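Open day at the Prukside golf ball plant

The gate opened at nine in the morning and the free donuts were gone by a quarter past, so anyone who tells you golfers can't be moved along at a decent pace has never seen them near a glazed cruller. I had signed up in April for the Prukside open day. My wife said it was a long drive to look at rubber. She was right on both counts.

We were sorted into groups by handicap, which I took for a joke until the woman with the clipboard asked for mine a second time. I rounded down. So, I suspect, did the rest of Group 7.

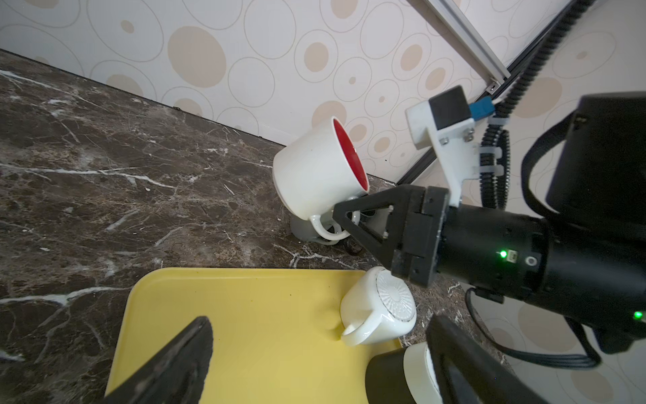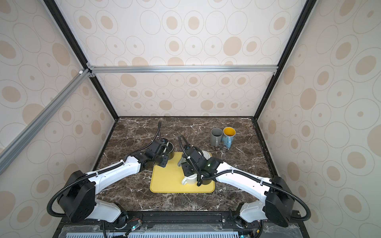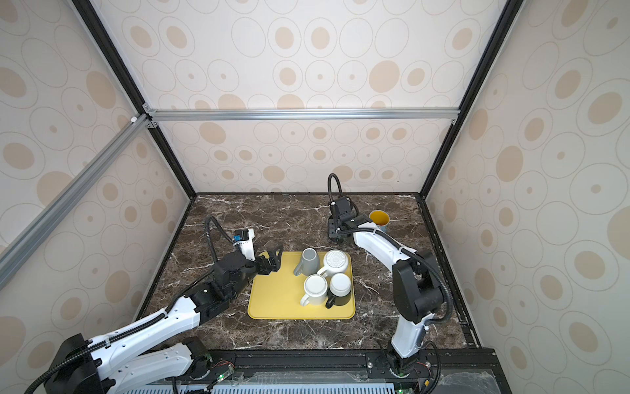 Golf balls start life as something that looks like fudge. It comes out of a mixer in a slab, gets rolled and chopped into slugs, and each slug goes into a mold to be squeezed into a core. Our guide was Akihiko Matsuda, a soft-spoken man with 202 ways of saying "please stay behind the yellow line." He handed a warm core around the group and each of us bounced it, including the retired dentist who had just been asked not to. The plant smelled like a new set of tires. I would have given a good deal at that point for coffee in a white mug with a red inside, like the one hanging by its handle from a black gripper, but refreshments were scheduled for after the cover line and Matsuda was not a man to shuffle a schedule.

The cover line is where the money is, or at least where the noise is. Cores go in bald and come out dimpled, with a thin seam around the middle that has to be buffed away. I asked how many dimples a ball has. Matsuda told me, then told me about the shape of them, the depth of them, and why the depth matters more than the number. I nodded the way I nod at my cardiologist. What I wanted to know was whether any of it would fix a slice, and he looked at me with real kindness and said the ball could only do so much.

Paint comes next, two coats, then the logo, then another clear coat so you can admire the logo at the bottom of a pond. The model they were running that morning was the Zonel, which Prukside sells to "the improving player." I have been an improving player since high school.

The test range was the part everyone had come for. It's a long shed with a net at the far end and a machine called the Takeda, which is a steel post with a club bolted to it. The Takeda swings the same way every time, has no opinions about its grip, and doesn't take a mulligan. It hit 100 balls while we stood there behind a plexiglass wall, and the dots on the screen landed in a patch you could cover with a bedsheet. The dentist said it had no feel. The rest of us watched it like a family watching someone else's kid play piano.

After that they let us hit. I'm going to be brief. There were four bays, a launch monitor in each, and a small crowd of people in matching polo shirts who had been told to be encouraging. Mine was Rasha Shboul, who runs the testing shed and played in college, and who told me after my third ball that I had "a lot of speed in there somewhere." My fourth hit the frame of the bay and came back past both of us. She didn't flinch. I'd guess this happens.

She was more interesting on the subject of old balls. People mail them in, she said, usually with a letter. One man sent a range ball he'd found inside a tree he was cutting up for firewood and wanted to know if it was still legal for tournament play. They cut it in half for him and mailed back both pieces. The display case by the restrooms has a row of balls sawed open like that, going back to the wound ones with the rubber thread inside, and I spent longer there than I did at the paint line. My father played those. He used to let me peel the covers off the dead ones in the garage, and the thread would go on for what felt like the length of the driveway.

The tour finished, as these things do, in a gift shop. A rangefinder called the Vilance was on a stand by itself under a spotlight, priced at $700, and a salesman invited me to point it at the exit sign. I now know my distance from that exit sign to the half yard. I bought a dozen Zonels, factory seconds with crooked logos, and a towel.

Practical stuff, for those thinking of going. Parking is free but the lot fills early, and the overflow is a gravel field on the far side of the loading docks. Wear closed shoes or they'll turn you away at the mixer room, as they did a man in very nice sandals. Kids have to be twelve. The coffee, when it came, was in paper cups and tasted faintly of the cover line.

I played the seconds the following weekend and lost five of them by the turn.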